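Open Day at Dokach

Paula Manole had signed up for the two o'clock tour because it was free and the bus stopped right outside. She worked in the packing hall at Brudeo, on the other side of the river, and in March the hall manager had started using the word "cells" for the places where people stood.

The Dokach building had been a furniture showroom once. Visitors got a sticker with their first name on it and a paper cup of coffee. The woman at the desk wrote PAULA in capitals, then crossed out the 71 on the list and wrote 72, then changed it back.

They went through the machine shop first, then along a corridor with framed patents, and stopped in a room with white walls. The engineer there introduced herself as Seema Kashyap. She said the arm was running a stacking routine, and that she would talk while it worked and people should interrupt her.

"It's slow today," she said. "I set it slow. At full speed you'd miss it."

Paula moved up until her knees touched the rope. The fingers were open over the blocks, blue on top, then green, then red at the bottom. She noticed she was holding her cup with both hands.

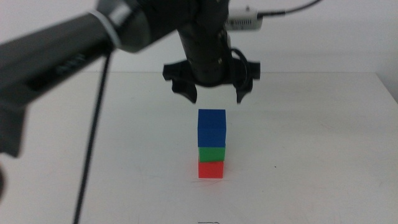

My nephew does that in a second and a half, Pană said from the back, and he's three. A few people laughed. Seema laughed too and said that her own nephew could do it as well, but he had never agreed to do it 498 times in a row.

"And if somebody bumps the table?" Paula asked.

"Then it looks again before it reaches. Most of the time that's enough."

"And when it isn't enough?"

"Then it drops one and I write it down." Seema held up a notebook with a bent cover. "I've been writing them down since we moved in here. My boss at Zemov used to tell me to throw those numbers out. I kept them all."

Paula thought about her own line at Brudeo. Boxes of hinges came down the belt, and she turned each one so the label faced out. When she had started, her wrists hurt for a month. She had been there nearly 3 years, and she could turn a box now while looking at the clock. She could not have said how she knew where the box was.

"Does it know which one is blue?" she asked.

"It knows where I've told it blue goes," Seema said. "If I gave it an orange one it would get confused, and so would I, on a bad day."

The group had begun to drift toward the next room, where there were supposed to be sandwiches. Paula stayed at the rope. The blue cube stood by itself now, farther back, and the green one was still sitting on the red.
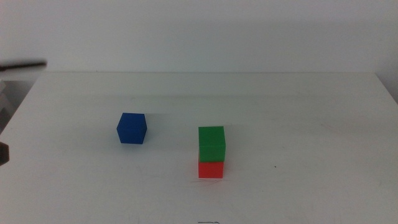
She asked how long it had taken to teach it that much. Seema told her eleven weeks, counting the two when the floor was being redone and they couldn't get in.

"Where do you work?" Seema asked.

"Brudeo. Packing."

Seema nodded and didn't say anything for a moment. Then she asked what they packed, and whether the boxes came down straight or crooked. Paula said crooked, always, and worse after lunch, when the other belt was running. Seema opened the notebook and wrote that down.

"Would you show me sometime?" she asked. "How you turn them?"

Paula put her cup on the windowsill. She held her hands out in front of her, a box's width apart, and turned them to the left.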